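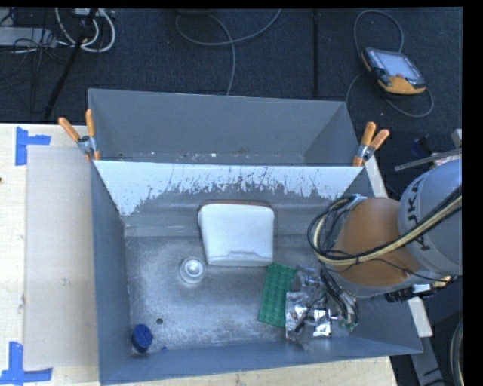
*Two gray metal bins clamped together at the rim on a wooden tabletop.*

## Skoltembridge repair evenings are coming back for the winter

October 31, 2021

After a long and rather quiet stretch, the repair evenings in Skoltembridge are starting up again in November, and judging by the number of phone calls already received at the Fletby Street hall, plenty of people have been saving up their broken lamps and wobbly chairs for the occasion.

The evenings will run on Tuesdays from 7 o'clock, in the same big room at the back as before, with the kettle on from the moment the doors open. Anyone is welcome to bring along a household item that has stopped working or come apart – toasters, radios, coats with stuck zippers, garden tools, a favorite mug without its handle – and sit down with somebody who has a fair idea of how to put it right. There is no charge, though a jar for donations will be on the counter, and spare change goes toward glue, fuses, thread and the like.

In the last full season the evenings took in 193 items, and most of them went home in working order. Clocks were the hardest, we hear, and sewing machines the most popular by a long way. The Costache bakery, which kept everyone so well fed in those days, has promised to send over whatever rolls are left at closing time, and regulars will remember that the poppy seed ones never last long.

The room holds 36 people comfortably, so those with larger pieces of furniture are asked to call ahead and arrange a time. Gas appliances and microwaves can't be accepted, and neither can anything too heavy for two people to carry up the front steps.

A grant of some $300 from the Wimolard neighborhood fund has paid for a new workbench lamp and a better set of screwdrivers, both of which were sorely needed. Donations of yarn, buttons and leftover fabric are still very welcome and may be dropped off at the hall on any weekday morning – the side door is the one to try, as the front bell is waiting its turn to be repaired.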